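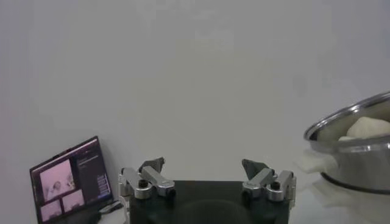 Hengate 공공도서관 메이커 프로그램 진행 강사 모집

Hengate 공공도서관에서 성인 및 가족 대상 메이커 프로그램을 맡아 진행할 강사를 모집합니다. 도서관이나 학교, 평생학습 기관에서 수업을 해 본 분이면 전공과 관계없이 지원할 수 있습니다.

모집 인원
3명 (본관 2명, Flendton 분관 1명)

활동 기간
3월부터 22주간, 주 1회. 회당 수업은 두 시간이며 준비와 정리 시간 30분을 별도로 인정합니다.

담당 업무
- 주제 도서와 연계한 만들기 수업 기획 및 진행
- 수업 재료 목록 작성, 사서와 구입 일정 협의
- 참가자 안내문과 활동지 작성
- 월 1회 프로그램 회의 참석(본관 2층 회의실, 오전 10시)

분관 수업은 참가자 대부분이 60대 이상입니다. 스마트폰 사진 정리, 종이 회로 카드, 간단한 블록 코딩을 다루며 한 반 정원은 열두 명입니다. 본관 수업은 초등학생과 보호자가 함께 듣는 반으로, 그림책 한 권을 읽고 관련된 작품을 만듭니다. 두 곳을 모두 희망하는 경우 지원서에 우선순위를 적어 주십시오.

지원 자격
- 성인 또는 아동 대상 수업 경력 1년 이상
- 한국어로 수업 진행이 가능한 분
- 아동 반 지원자는 범죄경력 조회에 동의해야 합니다.

Ilier 교육 키트를 써 본 분은 우대합니다. 경험이 없어도 선발 후 사전 교육 5시간을 이수하면 됩니다. 사전 교육은 Bortolotti 교육연구소의 Lucrezia Serra 강사가 진행하고, 교육 시간에도 강사료의 절반을 지급합니다.

제출 서류
지원서 1부, 수업 계획안 1부(A4 두 장 이내), 경력 증명 서류. 수업 계획안에는 사용할 책의 제목과 대상 연령, 재료비 예상액을 반드시 기재해 주십시오. 제출한 서류는 반환하지 않습니다.

접수 방법
본관 1층 안내 데스크에 직접 제출하거나 우편으로 보내 주십시오. 우편 접수는 사서함 764호 '메이커 강사 담당자 앞'으로 하며, 마감일 오후 6시까지 도착한 것만 인정합니다. 마감일은 본관 게시판에 공지합니다.

서류 합격자에게는 개별 연락 후 15분간 시범 수업을 요청합니다. 시범 수업에 필요한 기본 문구류와 노트북은 도서관에서 준비하며, 그 밖의 재료는 지원자가 가져와야 합니다. 주차는 두 시간까지 무료입니다.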